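Custby gear placement cell

The Custby gear placement cell is a tabletop robot station used to practice and measure the picking and seating of small spur gears. It was laid out by the automation workshop at Bomomley and is documented in the Sistetti maintenance series under sheet number 951. The cell is built on a white table covered by a dark mat. Parts are presented on a round plate, and the arms carry two-finger grippers. This article covers the setting up, routine care and repair of the cell.

Layout

The work area is defined by the mat. Its position on the table is fixed at commissioning, and all taught positions are stored relative to one corner of it. If the mat creeps, the stored positions stay where they were and the picks go wrong by the same distance. The edge of the mat is therefore checked against the setup drawing at the start of each shift.

The dark cloth surface was chosen over bare table for contrast. Bright steel against white gave poor edges in the wrist camera, and the teeth of small gears were lost in the glare. Glare from a metal plate remains a known fault, and lamps are set low and to one side when such a plate is used.

Finger setup

The fingers are set with the gripper closed on a gauge pin, then opened in steps until the gap matches the value on the sheet. Both fingers must travel the same distance from the center line. An offset pushes the gear sideways during closing and turns it slightly, so that the bore no longer lines up with the approach axis.

A spur gear is approached with one finger on each side and the bore left clear. The opening is kept small on approach to avoid striking neighboring parts on the plate.

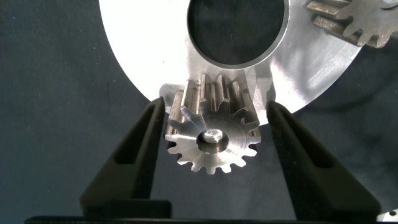
How often does the finger gap need to be set again?
The gap is set again after every 2000 cycles, after any finger change, and after any collision that stops the arm.

Grip force is adjusted after the gap. The starting value is low and is raised until a gear can be lifted and held without slipping. Excess force marks the tooth tips. On gears with few teeth it can also rotate the part, as the finger faces settle into the spaces between teeth. Where this occurs, the approach angle is changed by half a tooth pitch before any change is made to the force.

Camera alignment

The wrist camera is aligned after the fingers. A gear is held at the closed position and the center of the bore is marked in the live view. The mark is compared with the stored reference. A difference of more than 2 pixels calls for the bracket to be loosened and reset. Software correction is permitted as a temporary measure and must be entered in the log.

Cables at the wrist

Most unplanned stops recorded for the cell have been traced to cables. The wrist turns through a wide range, and the lines serving the gripper must have enough slack to follow it. A loop that is too short pulls on its connector at the end of travel. A loop that is too long drags across the plate and can shift a gear that has already been placed.
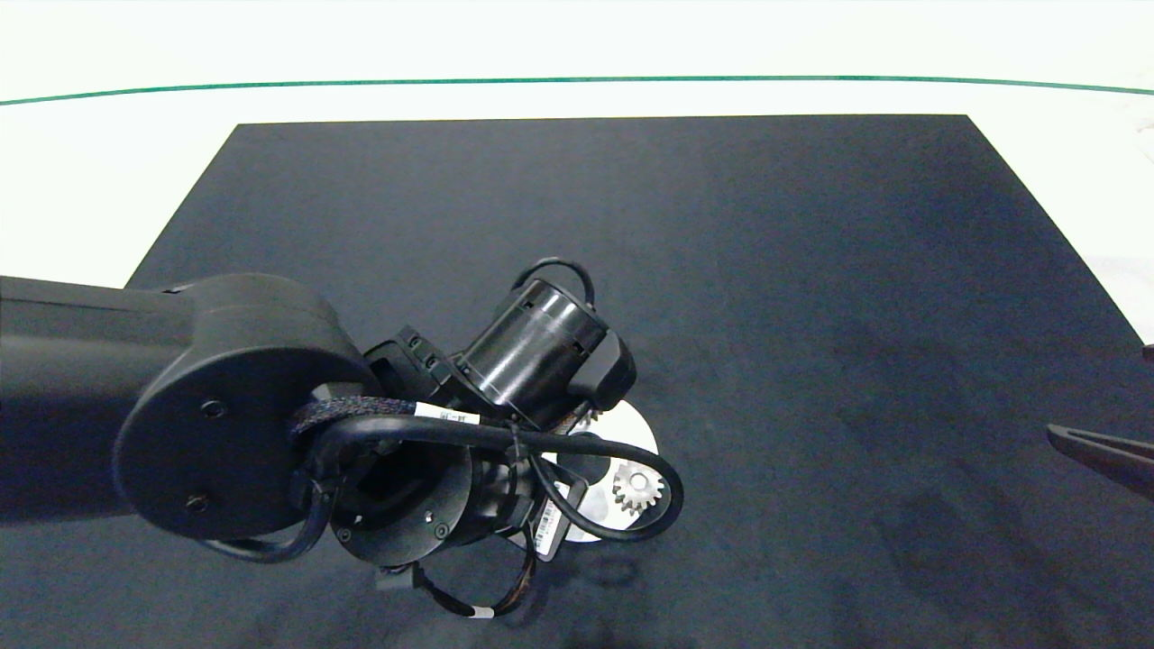

Text: Assunção
Technical editor, Sistetti maintenance series
2024-06-14

The slack is checked by moving the wrist by hand, with the drive power off, from one end of its travel to the other. Cable loops should clear the mat and the plate at every point. Braided sleeving is inspected for broken strands, mainly at the bend nearest the wrist. Thin wires outside the sleeve are treated as a separate item, as they fail first and often show no damage on the surface. Labels are left in place during cleaning.

Replacement

A damaged gripper cable is replaced as a complete length. Splices are not accepted in the moving section. The usual sequence is to park the arm, remove power, photograph the existing run, release the ties from the elbow outward, and fit the new cable in the reverse order. The travel check is repeated before power is restored.

After a cable replacement the cell is run empty at reduced speed, then with a single gear. Fault code 1019, "gripper signal lost," during this run nearly always indicates a connector that is not fully seated.

Known limitations

The cell has no fixture for the plate, which is held in place by friction alone. Repeated contact moves it. An indexed plate holder was tried at Bomomley and withdrawn when it was found to foul the fingers at low approach angles.

See also: End effector; Spur gear; Cable management; Tool center point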